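# Ristlow sim gallery, April batch

Quick page, more captions when I get a minute. These are from the two-handed kitchen tasks we've been running in Ristlow, our simulated tabletop. Policy is the Griker one, trained on 40 demos per task, three seeds each. Benedikt Kasten built the tables and most of the props, Kastriot Popescu did the training runs. I just ran the evals and wrote this up.

What we're after: does a policy that learned with one tidy layout cope when the dishes and food get moved? Mostly yes, with some ugly exceptions.

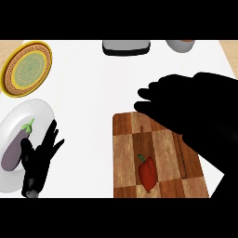

Hand assignment was the hard bit this round. The old version picked one hand at the start of an episode and stuck with it, even if the other was miles closer. Now both hands get their own target score and it's updated every step. Left hand in right by the eggplant on the white plate, right hand still hovering over the board with the red pepper: that's the sort of spread we want to be able to start from. Black hands on a white table also make the fingers dead easy to pick out when you're scrubbing thru rollouts at 11 pm.

Stuff that still goes wrong:

- reaches for the nearer object when the instruction names the farther one. Worse with the Xu encoder, no idea why
- thumb clips the rim of a plate on the way in
- patterned boards. Kastriot thinks the checks throw off the depth estimate, Benedikt blames the lighting. Test pending

Drekden layouts (cluttered ones, more dishes) are rendering overnight and will go up on a seperate page. Same checkpoints, no retraining. Colour settings unchanged so you can compare side by side.

Full-size files are on the group drive, ask Benedikt for access.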